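Why my planner was slow, and it was not the planner

Since September I work in the evenings on the motion planning for our PC disassembly cell. I want to write down one problem, because it cost me many nights and I found very little on the internet which describes it.

The task sounds simple. The arm must go down into an open computer case, reach a part on the motherboard, and come out again without touching the power supply or the drive cage. We call our planning layer Merkotia (the name has no meaning, please do not search for it). It takes the point cloud from the wrist camera, makes a collision map from it, and then asks a sampling planner for a path.

In simulation everything was good. On the real cell the planner needed so long for every approach that I could go and make tea. Sometimes it gave up. I had the limit at 2,000 samples, and I did what I think everybody does first, I made the limit bigger. It did not help.
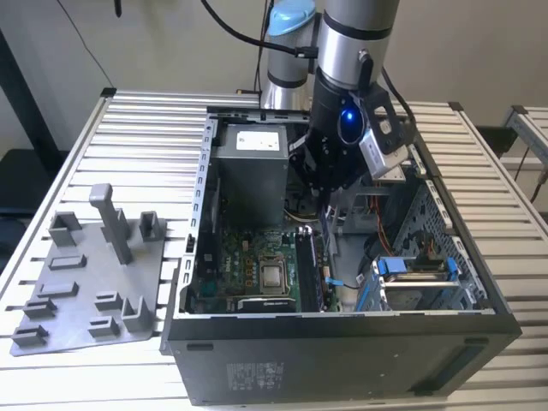
So I started to log what the planner rejects. For one approach I had 1,307 rejected samples, and almost all of them were in collision with the same small group of voxels, floating in the air above the heat spreader of the CPU. There is no object in that place. The metal is shiny, and the depth values over it jump up and down. My map builder kept every point it had ever seen, so after a few views there was a kind of little tower standing on the processor. The planner was correct all the time. It was trying to go around something which did not exist.

My friend Janaka Khondokar looked at the log with me and asked why I never delete anything from the map. I had no good answer. I had turned off the ray clearing in spring, when it was eating the thin walls of the case, and then I forgot it.

Now it works like this. A voxel must be seen in several views before it counts as occupied, and a ray which passes through it takes some of this trust away again. For the thin sheet metal I do not use the camera at all. I take the walls from a model of the case, which I align to the fixture before the first move. With this change I could put the limit down to 1,000 samples, and most approaches need far fewer.

One thing is still not nice. Cables move when the gripper pushes them, and the map stays with the old cable for a moment. I tried to forget everything inside a radius of 30 millimeters from the fingertips after each contact, but then the next plan is too brave. If somebody has solved this in a cleaner way, please write me.

The log viewer is a small script and quite ugly. I will clean it and put it online when I have removed the paths of my own computer from it. Next I want to look at the time stamps between the camera and the joint states, there I also do not trust myself very much.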